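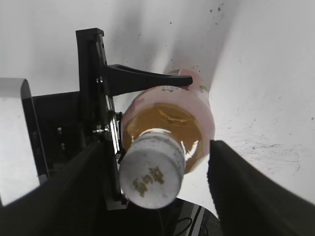
Figure 5.1 A plastic drink bottle with a white screw cap and gold-coloured Chinese characters.

Chapter 5
Who Lends to Governments, and on What Terms

After working through this chapter you should be able to:
explain the difference between bilateral, multilateral and commercial lending;
read a simple repayment schedule;
say what a grace period does to the total cost of a loan;
describe the main steps when a government asks to change its terms.

5.1 A port and its loan

On January 5, 2021, the finance ministry of Ostura missed a payment to the Orkell Bank. The loan had paid for a new quay and a coal shed at Cosia, the country's only deep-water port. Ostura had 59 loans on its books at the time, and this was not the largest of them. It was the first to fall due after a bad harvest, and the ministry chose to keep its cash for wheat.

The missed payment set off a chain of letters. Under the contract, Orkell could ask for the whole loan back at once. Two other lenders had clauses in their own contracts that let them do the same if Ostura failed to pay anyone else. Such a term is called a cross-default clause, and we return to it in section 5.4.

Ginette Leblanc was the debt officer who had to answer those letters. Her account of that January is used throughout the chapter. She writes that the hardest part was finding the contracts. Some were held by the port authority, some by the ministry, and one set of annexes was in a law office in another country. Until they had been gathered, Ostura could not say how much it owed or to whom.

5.2 Three kinds of lender

Governments borrow from other governments, from international bodies owned by many governments, and from private lenders such as banks and bondholders. The first kind is bilateral debt, the second multilateral, the third commercial.

The labels matter when money runs short. Multilateral lenders usually expect to be paid first and seldom cut what they are owed. Bilateral lenders tend to negotiate as a group, although not all of them join. Bondholders may number in the thousands and may sell their claims to one another while talks are going on.

Some lenders are hard to place. Orkell was a bank, but the state held most of its shares. Ostura wanted it treated as a bilateral lender. Orkell said it was commercial. The answer decided which talks it would attend and how much it might be asked to give up.

5.3 Interest, grace and maturity

A loan has a principal (the sum borrowed), an interest rate, and a maturity (the date by which it must be repaid in full). Many loans to governments also have a grace period, during which only interest is paid. The Cosia loan had a grace period of five years. Interest still built up over that time, and none of the principal was paid off, so the yearly payments that followed were higher than they would have been without it.

Debt of this sort can outlast the people who sign for it. Merchants in the old market town of Khattak lent to the crown of Ostura in 1621, and their heirs were still asking for the balance two generations later.

Before you read on

1. Which of the three kinds of lender would you expect to agree most readily to a delay? Give your reasons.
2. Why might a ministry pay for food imports before paying a bank?
3. Find out whether your own government publishes a list of its loans. What does the list leave out?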